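Picture frames at Henari
September 2022

The framing room reopened in August, and these are the frames that came in first. Most need new backing boards, and a few need glass. Opening hours are on the Visit page.

Orange-brown wooden frame with its glass in place, laid flat on the table.

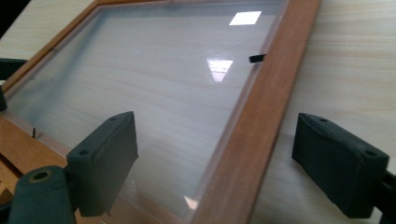 A reader of the last gallery asked whether old glass should be kept, and wrote that hers had gone cloudy but she would hate to lose it. We keep it where we can. Washing comes first, and new glass is cut only if the owner wants it.

Next gallery: frames 6 to 9.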